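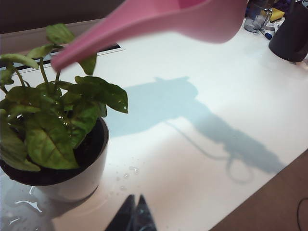

Print this message | E-mail this message

Subject: Re: Wenholm seed swap, which hall?

Hello all, and thank you for the lovely replies (I'm still working through them!)

> Could somebody tell me whether the swap is staying
> at the Lovness hall this year? I heard it was moving
> to Moncrieff Road and my knees would like to know
> about the stairs.

It is moving, yes, and your knees can relax, the Moncrieff Road room is all on one level. We had some 70 people squeezed into Lovness last January and the coats alone took up a whole table. The new place is $475 for the day, which made me gulp a little, but that includes the kitchen and the big urn.

Doors open at 8 for anyone bringing seed, and please do label your envelopes with the year. I had three last time that just said "good beans," and they were good, but still. House plant cuttings are welcome too, on the side table by the window.

If you can carry chairs over from Rivitz, write to me off list.

Warmly,
your swap coordinator

Contact the list owner | Copyright Wenholm Garden List | Back to top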